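Teaching a two-arm setup to put a cup on a dish, by hand

I've been meaning to write this up since September, mostly because I keep getting asked the same questions and I'm tired of typing the answers into little chat boxes. It covers how I record demonstrations by remote control for one short job: pick up a blue cup, put it on the round dish. I've called my version of it Clokarow, which is just the folder name that stuck.

You'll want the arms already working and already calibrated. If they aren't, go and do that first and come back, I'll wait.

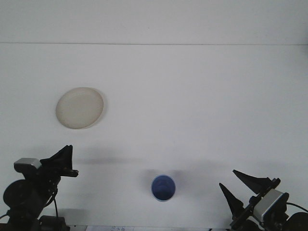
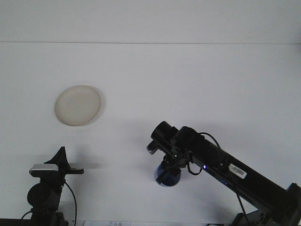
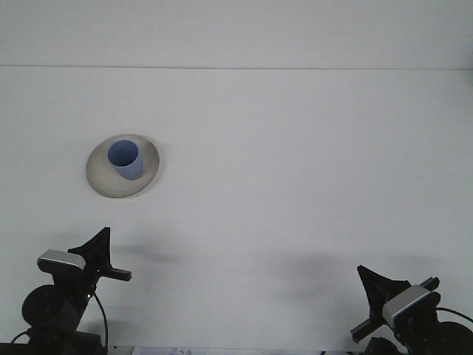 Step 1: decide what "done" means

Write it down before you touch anything. Mine says: cup upright on the dish, gripper open and clear of the cup, arm back near where it started. It sounds fussy for such a tiny job, but my first batch had three different endings in it. Sometimes I let go and stopped recording straight away, sometimes I backed off a little, sometimes I went all the way home. The trained policy picked up all three and used to hover over the cup looking lost. I binned the lot and began again.

I don't insist on the cup landing in the middle of the dish, by the way. Anywhere flat will do. If you do need it centred, say so in your notes and be strict about it from the first recording, because you can't add strictness later.

Step 2: choose which arm does the work

If you've got two arms and a job for one, pick one and stick with it for the whole batch. I use the right. The left stays parked for the entire recording, and I mean properly parked, with its controller set down somewhere it won't get knocked. I once rested my elbow on the left controller for most of an evening (don't ask) and every recording had this gentle little nod in it.

You can do a left-handed batch afterwards if you like. Keep it in its own folder.

Step 3: sort the light out

Close the blinds. Switch on whatever lamps you're going to use and leave them alone. Soft shadows from the arms are fine and you won't get rid of them anyway, but a patch of sun crawling over the table through the afternoon is a pain. I used to record after lunch and couldn't work out why the late recordings trained so much worse than the early ones!

Step 4: practise without recording

Have ten or so goes with nothing being saved. You're trying to get the feel of the delay between your hand and the arm, and to find a way of gripping that you can repeat. For a cup I come in low, with the fingers open wider than I think I need, and close slowly until it's held. Squeeze any harder and a thin cup bends, then springs about when you let go.

Lift only as high as you need to clear the rim of the dish. Big swooping lifts look lovely and they're much harder to learn from, and they take ages.

Step 5: record

Right, the actual routine. I use a small script called Tundden that a friend and I cobbled together, but anything with a start key and a stop key will do.

Put the cup in its starting spot. Move your hands out of the way, all the way out. Press start, and leave a short beat of stillness. Drive the arm to the cup, close, lift, carry, lower, open, back away. Another beat of stillness. Stop.

Lowering is where people rush. Come down until the cup is resting, wait a moment, then open. If you let go early it drops and might tip, and then you're left arguing with yourself over whether that one counts. Mine doesn't count if it falls over. A slight lean while it's still being let go of I'll forgive.

Go at a steady pace. My recordings come out at roughly 30 seconds each, and I could do them quicker, but my quick ones are jerky.

Step 6: move things about, a bit

After every few recordings, shift the cup. Not miles, a hand's width one way or the other. Then move the dish as well. If the cup always starts in the same place the arm will learn the place and ignore the cup, which you'll find out the first time someone puts it down slightly wrong.

I do batches of 32, then have a break and a cup of tea. I tried 36 for a while and the last few were always sloppy.

Step 7: watch them back the same day

Boring, I know! Play everything back at double speed and delete anything you hesitated over. I look for:

a hand still in view at the start
the parked arm moving
a second grab at the cup after missing the first
stopping before the gripper is clear

The second grab one is up for debate. Some people like to keep a few so the policy learns how to recover. I keep those in a separate folder called Hinds and mix them in once the clean set is working.

Step 8: name things sensibly

Job, arm, batch number. That's it. I had a folder called "final_good_new" and I still don't know what's in it.

When you've got a few batches, train on those and try it out before recording any more. I'll do a separate page on Bomedo, the training side, once I've tidied the config files, which are currently a disgrace.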